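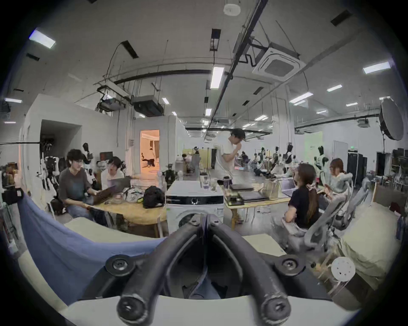

How Does a Robot Workshop Go Shopping?

Have you ever saved up for something really big? Maybe a bike, or a game that cost more than all the coins in your jar? Then you already know a good deal about how a robot workshop buys its things, even if its jar is quite a bit larger than yours.

The first thing the people in a workshop do is write a wish list. Everybody gets a turn, and the list gets long in a hurry! Somebody wants another robot. Somebody else wants more laptops, and somebody (there is always one) wants a comfortable chair, and quite right too, when you spend all day sitting at a desk writing instructions for a machine.

Next comes the budget. A budget is a plan for your money, written down before you spend any of it. Smaranda Mihăilă, who plans the shopping for a workshop called Pukley, draws hers as a big pie. One slice is for robots, one is for computers, and one is for the ordinary things. If the robots want a bigger slice, another slice has to shrink.

Ordinary things can be a surprise. Suppose you would like a robot to learn about laundry. You will need a washing machine for it to practice with, and clothes, and a place to put it all. Suppose the washing machine costs 380 dollars and a box of towels and cushions costs 100. How much is that together? (Get a pencil, I'll wait. It comes to 480 dollars.)

Then there are the costs that hide. A robot that stands on two legs may need a stand to hang from while people work on it. It needs electricity, and spare parts for when something wears out, and a bit of floor all to itself. Smaranda keeps 1000 dollars tucked away each year just for spare parts, and one December she had spent almost all of it on little motors for fingers.

Before she buys anything, she asks four questions. Do we need it now, or could it wait? Can we borrow one? Will it fit through the door? Who is going to fix it? The door question sounds silly until you have a very large box sitting out in the hallway.

Now try it yourself. Pretend your bedroom is a workshop and you have 100 dollars to spend on a robot helper's practice things. Write your wish list, draw your pie, and put a little aside for whatever might break. Ask a grown-up to help you look up the prices.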